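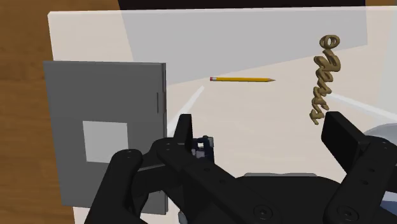 Ornitz, 28 Sep 2018

Quick one before the train. Spent the day at the Hrynyshyn cheese fair, first time for me, and wow my feet. Doors at 9, line already past the bike racks. Tickets went fast. Bring cash, half the stalls don't do cards.

Went straight for the aged stuff. Flesico had the best table by a mile, a hard sheep cheese, 25 months old, crunchy bits all through it, kind of caramel at the end. Bought a wedge, then went back and bought anohter. The smoked one next to it, skip. Tastes like a campfire sock.

Dairy tour was at 4. Hairnets, shoe covers, the whole deal. They walk you past the vats and then down to the cellar, 228 wheels on the shelves when we were there, all getting turned by hand. Smell is strong but you stop noticing. Our guide let us tap a wheel with the little hammer and listen for cracks. Could not hear a thing different, nodded anyway.

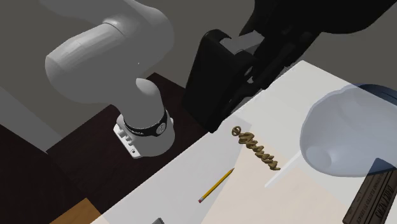 Lunch was a letdown. One soup, one sandwich, long wait for both, and no tables left so we ate on the steps. Next year packing my own bread. Coffee from the Jotora cart was good though, and they'll fill your own cup for less.

Parking is a mess, take the shuttle from the station. Last one back leaves earlier than the sign says, we nearly missed it. Also bring a cooler bag, my backpack is going to smell untill Christmas.

Train's here. Prices and the stall list tomorrow if I can find the flyer.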